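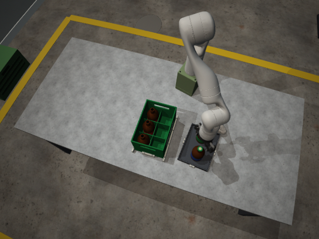 The simulated cell in the Nindaslow project, with the gripper over the tray.

2021-01-25. The Skesport robotics club has opened its bottle-handling project, Nindaslow, to first-year members. The task is set in simulation: a single arm moves bottles between a flat tray and a six-compartment crate. Each team gets 200 runs, scored on placement and cycle time.

"Grasp height is where most teams lose points," said Wilson Mamani, who wrote the scoring script.

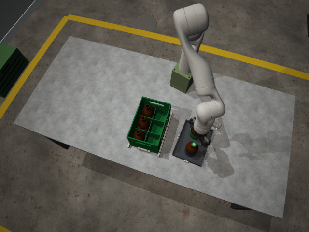 Bottles in the tray and in the left column of the crate.

Sizwe Mkhize maintains the arm model and will release a revised gripper file to the 27 entrants before scoring starts. Code is submitted through the club server. Final runs are planned for August.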